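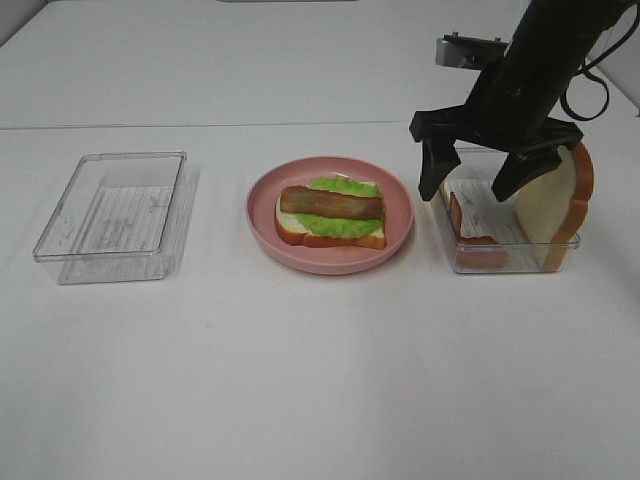
Ryota Sakai replied:
Oh, I do disagree with you there, and I say it with love, because I've enjoyed every post you've ever made about lunches. But leaving the top slice off doesn't make it a lighter meal, it just makes it a meal you can't eat on a bus! I tried open sandwiches for the whole of last winter and what happened was that I piled twice as much on, because there was no lid to tell me to stop. Then I'd be hungry again by four and go looking for biscuits.
A sandwich with a lid has manners. You know where it begins and where it finishes.

cliremholm_baker wrote:
Morning all. I'm going to take the original poster's side, though I can see I may be lonely over here. My grandmother served everything on one slice and she called it "a piece", and you got a knife and fork and you sat up straight. I think that's really what we're talking about, isn't it, whether lunch is something you sit down to or something you do while walking to the post office. When I was working at Histden we had a canteen with proper chairs and everyone had their lunch on a plate, and I can't remember ever feeling rushed. Then they closed the canteen and we all went over to lidded sandwiches within the month, and eating at our desks, and I put on weight and got cross.
So I don't know that it's the bread's fault, Ryota. It might be the desk.
One small practical thing for anybody trying it: toast the slice lightly on one side only and put the toppings on the toasted side. It holds up so much better, and the soft side underneath is still nice to bite into.

Masaru Shibata wrote:
One side only is very good advice, I do it under the grill. I would go further and say butter right up to the crust, every corner, even if you think you don't like butter. Tomato goes straight through dry bread and then you have a wet hand.
On the main question I'm in the middle. At home, open. Out of the house, closed. I have never understood why it has to be a matter of principle.

Ryota Sakai replied:
It has to be a matter of principle because it's a forum, Masaru, and it's raining.
cliremholm_baker, I take the point about the desk. I do eat at mine. My wife has been telling me the same thing for years and she'll be insufferable if she reads this, so please nobody tell her.

marrowfat wrote:
Can I ask a question from the cheap seats? What sort of bread are people using? I've been buying the square white from the Gosteo on our high street and it's perfectly all right closed, but the moment I use one slice on its own it droops in the middle like an old mattress. I'd like to do this properly because my mother is coming to stay in September and she has trouble with big thick sandwiches now, she can't open her mouth very wide since she had her teeth done, and I thought one slice cut into fingers might suit her. She won't have brown bread in the house, before anybody suggests rye. I've had that argument and lost it.

cliremholm_baker wrote:
marrowfat, your poor mum, I had the same with my dad and fingers were just the thing. White bread is fine! It wants to be a day old, that's all. Fresh white is lovely but it has no backbone. If you bake your own, a tin loaf with a slightly lower amount of water will do it. I use 2 small tins and let them cool right through, overnight if I can bear the smell, before I put a knife anywhere near them. Thick slices droop less than thin ones, but that's no good for your mum, so I'd say medium slices, toasted on the one side, crusts off, and something soft on top. Egg mashed with a bit of salad cream always went down well here. Mashed sardine too, if she's a fish person.

Ashraful Karunaratne wrote:
I've been reading along and I have a view on the fingers. Cut them before you put the topping on! I did it the other way round for my daughter's christening, 12 loaves' worth, and every single one dragged. I had egg on the knife, egg on the board, egg on my good cuffs. The following year for my brother's do I cut first and spread after and it took longer but they looked beautiful.
I'd also argue with the egg and salad cream, gently. It needs something sharp. A bit of chopped gherkin, very small, or a few capers if she'll stand for them.

Masaru Shibata wrote:
Cutting first means buttering all those little edges one at a time. Ashraful, you have more patience than I do. Butter the whole slice, cut, then top. That's the sensible order.

Ashraful Karunaratne wrote:
Yes, all right, that is better. I'm annoyed I didn't think of it when I had twelve loaves in front of me.

marrowfat wrote:
This is all so kind, thank you. She does like a sardine. I'll leave the capers out, she thinks they're something that's gone wrong with a pea. I did a trial run last night with day-old bread and the one-side toasting and it stayed flat all the way to my mouth, so I'm very cheered up. I haven't told her about the salad cream. She's a mayonnaise woman and always has been.

Ryota Sakai replied:
Glad it went well, marrowfat. I'm still having a lid on mine. But I did take it out to the bench at lunchtime today, between showers, and I suppose it was nicer than the desk. Cheese and pickle, in case anyone's keeping a list.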